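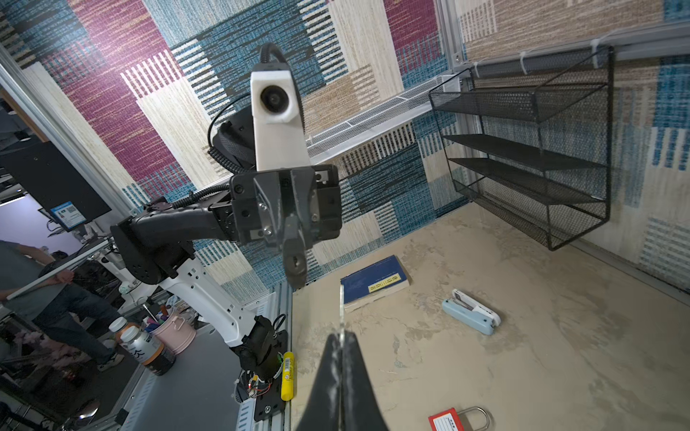
Ticket 3370
Project: Heline desk tidying
Component: two-arm cell, grasp and place
Status: open, partly resolved
Opened: February 2022
Reported by: Flaten integration desk
Assigned to: Grewal motion group

Summary

Tidy-desk task stalls or misplaces items when the table holds a paperback, a stapler and a padlock together. Each item can be handled alone. The full sequence does not finish without an operator stepping in.

Expected behavior

Both arms clear the tabletop. The book goes to the long white tray on the wall, the stapler and padlock to the black mesh shelf. The sequence ends with the arms parked and the table clear. No operator input after start.

Observed behavior

464 full sequences logged since the January build. The task ends in one of the following ways:

Book is pushed across the table and never lifted. Planner reports grasp success, then drops the flag when the arm rises.
Stapler is lifted and rotates in the grip. Place step aborts at the shelf.
Padlock is gripped by the body instead of the shackle and slips on the way up.
Sequence completes. This happened 16 times, all of them with the book placed by hand at the table edge before start.

Notes on the items

Book. Dark blue cover, yellow label across the lower part, lying flat with the cover up. Segmentation splits the label from the rest of the cover in some runs and returns two objects. The planner then picks a grasp center on the label. A flat paperback has no side for the fingers to close on from above, so this grasp cannot work whichever center is chosen.

Stapler. Pale blue and white. The top section sits slightly open, and the stored model has it closed. Height estimate comes out low. The fingers close on the upper half only, and the lower half is free to swing.

Padlock. Red body, silver shackle. Detection is stable. The white label panel on the body scores higher than the shackle as a grasp region.

Table. Beige marbling with brown and grey swirls. Suspected at first as the source of the false book edges. See log.

Log

Entry 1. Reproduced on the first attempt with the shipped settings. Book pushed, flag set, flag dropped. Gripper force raised one step. No change.

Entry 2. Covered the marbled top with plain matte paper to rule out the surface pattern. Book still returned as two objects at the same rate. Paper removed. Surface pattern ruled out for the book. The patterned fabric on the enclosure walls was left alone, as the segmentation crop stops at the table edge.

Entry 3. Retrained the cover segmentation with labels marked as part of the parent object. Two-object result is gone. Grasp center now falls in the middle of the cover. Lift still fails, as expected.

Entry 4. Added a slide-to-edge step for the book: one arm presses down lightly and drags until the spine overhangs the table, the other closes on the overhang. Works in simulation. On hardware the book turns during the drag and the overhang ends up as a corner. The second arm can hold the corner but the book sags below the tray lip.

Entry 5. Stapler model replaced with two rigid parts and a hinge. Height estimate now correct. The grip still lets the stapler rotate if taken off center. Moved the preferred grasp toward the hinge end, where the halves stay together. Rotation reduced, place step no longer aborts.

Entry 6. Label region excluded from padlock grasps. Shackle chosen every time. Closed as fixed.

Entry 7. Drarnar asked whether the cell can be shown clearing a desk unattended. Answer given: no. Two of the items are in fair shape, the book is not, and a desk without a flat item on it is hardly a test.

Workaround

Place the book with one long side over the table edge before start. Leave the stapler and padlock as they lie. Keep a hand near the stop button during the shelf step.

Time comparison

Operator, by hand, all items: 4 seconds.
Cell, best completed run, book pre-placed: slower by a wide margin, and most of it is planning time. Arm speed was not raised for this ticket and would not change the picture much.

Remaining work

Drag step needs a second contact point to stop the book turning. Options are a wider fingertip or pressing with both arms and regrasping. The wider fingertip affects the padlock fix and would need entry 6 repeated.
Success flag should be read after the lift, not at finger close. Request passed to the planner owners.
Items have only been tested spaced apart. Overlapping items not attempted.

Comment from assignee

Please do not change the ticket title to "desk clearing complete" in the customer view. Stapler and padlock handling can be released on their own. For household or shop-floor use the book case covers envelopes, folders, sheet stock and anything else thin lying on a flat surface — a large share of what a person would want picked up. Keeping this open against the next build.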